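Ticket opened by Yuzhen Cui, 2025-09-18
Component: Gralia label service, print queue
Severity: medium
Assigned to: Damián Godoy

**Summary:** Labels for the Lulter tea line print with the previous item's net weight. The item name and barcode are correct. Only the weight field is stale. The fault appears on batches of more than 20 labels and has not been reproduced on shorter ones.

Table and packets: 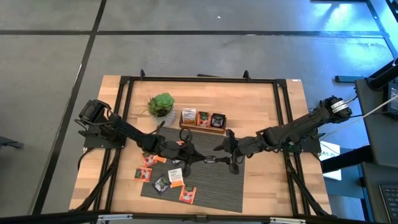
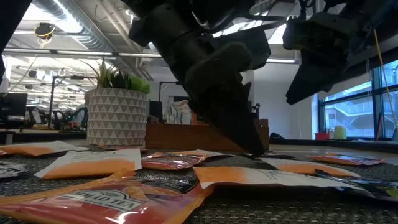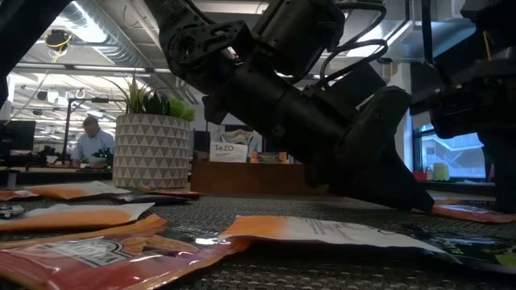

## Steps to reproduce

1. Log in to Gralia as a packing user.
2. Queue 14 labels for any item with a fixed weight.
3. Without waiting for the queue to drain, queue 28 labels for a Lulter item.
4. Compare the weight field on the second batch with the item record.

Expected: every label in the second batch carries the weight from its own item record.
Result: the first 20 labels are correct. The remaining eight carry the weight from the first batch.

## Environment

- Gralia service running on host `gesine`
- Print client on host `tang`
- Item cache lifetime: 600 seconds
- Render page size: 20 labels
- Last config change: August, cache lifetime raised by Jianguo Dai

## Log

**Yuzhen Cui:** Restarted the print client on `tang`. No change. Cleared the spool directory and queued the same two batches. Same result.

**Damián Godoy:** Please attach the render log from `gesine` with debug turned on. The client log only shows the job after the fields are filled in, so it can't tell us where the value comes from.

**Yuzhen Cui:** Attached. The relevant part:

```
render job=B page=1 item=lulter src=record
render job=B page=2 item=lulter src=record
render job=B page=2 field=net_weight src=cache key=job_prev
```

**Damián Godoy:** The second page reads the weight from cache under the wrong key. Page one builds the key from the item, page two from the job slot, and the slot is reused while the earlier entry is still alive. Before August the entry normally expired first, which would explain why this wasn't reported.

**Yuxi Su:** Can we put the old lifetime back for now? Packing needs to finish the Lulter order.

**Damián Godoy:** That would hide it on a slow queue and leave it on a fast one. Use batches of 20 or fewer until the patch is in.

**Xinyi Pan:** Split the order accordingly. Checked the weight on each label against the item record, no mismatches. The labels with the wrong weight have been pulled and voided in Gralia.

**Damián Godoy:** Patch is on the test instance. The key now uses the item ID on all pages. Ran the steps above with the cache lifetime left at 600 seconds and all 28 labels in the second batch were correct. Repeated with the batches in reverse order, also correct.

## Open items

- [x] Workaround sent to packing
- [x] Patch on test instance
- [ ] Deploy to `gesine` (Jianguo Dai)
- [ ] Add a regression test with two batches that cross a page boundary
- [ ] Check whether the origin field uses the same key function

Status: waiting on deployment. Keep the batch limit in place until Jianguo confirms.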